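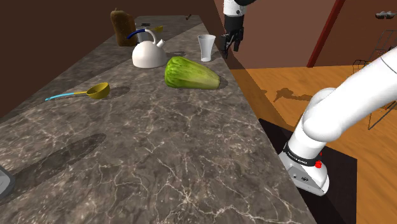 **Figure 3.** Kitchen view with a mottled stone countertop.

### 4.2 Wording and time on market

What surprised us most in the Clovdale data was how much work a single noun can do! We coded 1436 resale listings for the words sellers' agents chose for each room, and kitchens gave by far the richest vocabulary. A long counter in brown, grey and charcoal with pale veins (Figure 3) could go into a listing as "stone," "granite-look," "designer" or simply "updated," and each of those words draws a different reader. Listings that named a material went under contract a median of 11 days sooner than listings that used only a general word of praise, and the gap held after we controlled for price band, lot size and school zone.

The Prenport subsample (444 listings) is smaller but just as exciting to work with, as agents there write much longer texts - often two full paragraphs for a one-bedroom condo. Here the effect of naming a material shrank, while mention of a nearby street or park grew stronger. Manole's earlier coding scheme for Kundholm had no category for street names, so we added one and recoded the whole set. We return to the question of text length in Section 5, where the Lapointe listings let us hold it constant.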